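Grevley drivers told to expect "smart" parking meters by fall

26 Jul 2025

Grevley plans to swap out every parking meter downtown for a phone-based system run by Sirnex, a company that has promised the town shorter searches for a space and more money in the bank. Store owners on the main street have heard that kind of talk before.

The plan, approved this week on a split vote, covers 200 spaces between the old depot and the library. Drivers will pay through an app, and prices will go up or down depending on how busy a block is. The town has not said how high they can go. Asked for a ceiling at the public meeting, the Sirnex team said rates would be "responsive," and moved on to the next slide.

The company's case leans on a trial in Trekley, where it says time spent hunting for parking fell by 40 percent. That figure comes from Sirnex. The Trekley trial lasted three months, took in one parking garage and ended before the holiday shopping season. No outside group has checked the numbers, and the report handed out in Grevley does not say how the time was measured or what it was compared with.

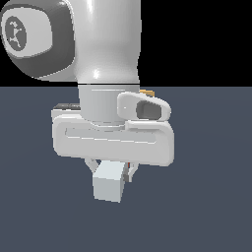 Then there is the money. Under the contract, Sirnex keeps a share of every payment for the life of the deal, plus a fee for each ticket written. The town says it will still come out ahead, but its own budget sheet counts on drivers parking as often as they do now while paying more. A petition against the plan had 2,048 names on it when it was turned in, a fair number for a place this size.

Residents without a smartphone will be able to pay at the counter of two stores, if those stores agree. Neither had signed on as of Friday's deadline for this story -- and one said it had not been asked.

Town staff say the old meters are worn out and parts are hard to find, which is true enough. Several on Depot Street have been bagged since last year. Whether that calls for a new pricing system or just new meters did not get much time at the meeting.

Work is set to begin in October. The contract allows the town to back out after the first year, for a fee that has been blacked out in the public copy.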